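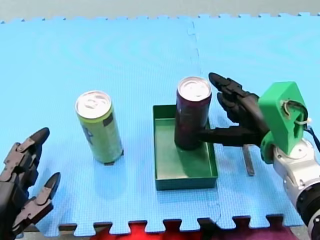
Two slim cans on the blue mat, the maroon one standing in the green tray.

## October, bench notes: cans, tray, mat

Notes for me and for Győző Pap, who has the bench after me.

The job is still the can-and-tray layout for Belmonte. They want a small tray that takes slim cans upright and doesn't let them wander when the tray gets pushed along a counter. Two cans stay out for this, a pale yellow-green one and a dark maroon one. The rest of the drinks are back in the Elport crate under the sink. Please don't drink the bench cans.

Mat: kept the blue puzzle tiles. I tried the bare table first and every can rang when it was put down, which got old fast. The foam is quieter and the texture holds a can well enough. The drawback is the seam. A can set right on a joint can sit a hair off true, so keep the base on one tile. Push the joints flat with the heel of your hand before starting.

Tray: the low-wall version. The walls are enough to stop a slide but won't save a can that is already tipping. I like it in the back corner, where two walls do the work. In the middle of the floor it has too much room to travel. The taller Sirkereo tray holds better but you can't get your fingers down beside the can without scraping a knuckle, and Belmonte complained about that last time.

Push checks, by hand, tray on the mat:

- Corner position, slow push: can stayed put, 30 pushes.
- Corner position, quick push: tipped 2 times, both when the tray caught on a seam.
- Middle position: gave up early. It slid on nearly every push.

The seam is messing up the quick numbers. I'd redo those with the tray fully on one tile before telling anyone.

Tape: there is a gray cross stuck to the mat. Leave it where it is. I measure from the center of the cross and if it moves I have to start the sheet again. The last row filled in is 387. The Clateo sheet stops at 2000, so there's plenty of room.

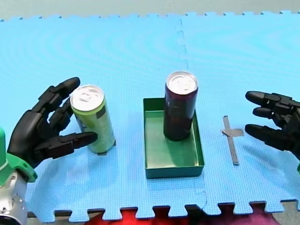 ## Left to do

- Repeat the quick pushes away from the seam.
- Try a thin liner in the tray. There is an offcut in the second drawer.
- Wipe the mat with a damp cloth only. The spray leaves it slick.
- Győző: are we keeping the taller tray in the comparison? If not I'll take it off the sheet.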